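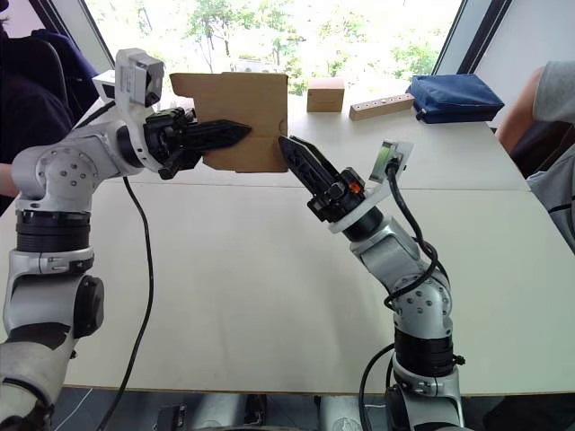 Tülin Kırmızıgül told me to leave the driver in the car, and she was right, and I ignored her. I'd already lost two balls by the fourth at Mendthorpe when I remembered it.

I should back up. Mendthorpe is a nine-hole course, no par fives, and the whole thing plays a little over 3000 yards if you go around twice from the short tees. Well, it's listed at 1042 a loop longer than the old card said, but the pro shop still hands out the old card, so good luck with that! I went on a Wednesday at first light with Ching-wen Mok, who carries seven clubs and beats me with all of them.

The greens are tiny. I mean really tiny — you land a wedge on the front and it trickles off the back into clover. By the sixth I'd given up and was running everything in along the ground with a 7-iron (ugly, but my best three holes of the morning). Ching-wen just kept hitting it to the fat side and two-putting, no fuss at all.

The eighth is the one people drive out for. They call it Khurana, after the family that farmed the slope, and from the tee you can see the church and most of the valley. It's uphill and into the wind, and there's a ditch 40 yards short of the green that I found both times around.

Membership is capped at 700 and there's a waiting list, but visitors can walk on most mornings before ten. Bring cash for the honesty box and an extra layer for that eighth tee. I shot a 94 and Ching-wen bought the coffee. We're going back in February, and the driver is staying home.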